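Galvanizing (sheet metal)

Galvanizing is the coating of steel or iron with zinc to slow down rust. Used on roofing, fence wire, ducts, troughs, nails, buckets.

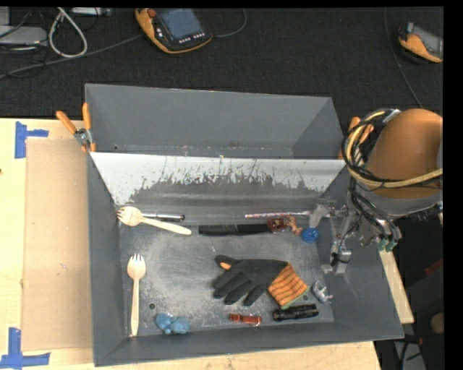

Why does zinc protect steel even where the coating is scratched?
Zinc corrodes more easily than iron, so at a small scratch the zinc nearby gives way first and the steel underneath is spared for a while.

Methods

Hot-dip. Steel is cleaned in acid, rinsed, fluxed, then lowered into molten zinc at around 450 °C. Comes out with a coating bonded to the steel through several thin layers of zinc-iron alloy. The crystal pattern sometimes seen on the surface is called spangle. Size depends on cooling speed and on what else is in the bath.

Electrogalvanizing. Zinc laid down by electric current. Thinner, smoother, takes paint well. Mostly indoor goods and car panels.

Sherardizing. Small parts tumbled in zinc dust in a closed, heated drum. Matte gray finish. Common for fasteners, less so for sheet.

Weathering

Fresh zinc is bright and dulls over months as a carbonate film forms. The film is what slows further loss. Sheets stacked wet without air between them get white rust insted, a chalky deposit. Light cases brush off. Sea air, acid soil and wet concrete all shorten the life of the coating.

Small works

Many towns once had a dipping shop of their own. The Remisard works at Plendby ran 2 kettles and employed 73 people at its height, mainly on farm troughs and roof sheet. Its last order book lists 3,565 items. The Ó Flaithearta yard, a competitor, handled gates and wire only and closed 20 years earlier. Soledad Trujillo's history of the trade, "Somo", covers both yards and has a chapter on pickling acid and how it was disposed of, mostly badly.

Welding and paint

Heating zinc gives off fumes that cause metal fume fever, chills and aches that usually pass in a day or two. Coating is ground off near the joint before welding and the bare area is touched up after with zinc-rich paint. Ordinary oil paint tends to peel from new zinc. A primer made for galvanized surfaces is the usual fix.

See also: Corrosion; Tinplate; Sacrifical anode; Corrugated roofing

Page last edited 2021-08-03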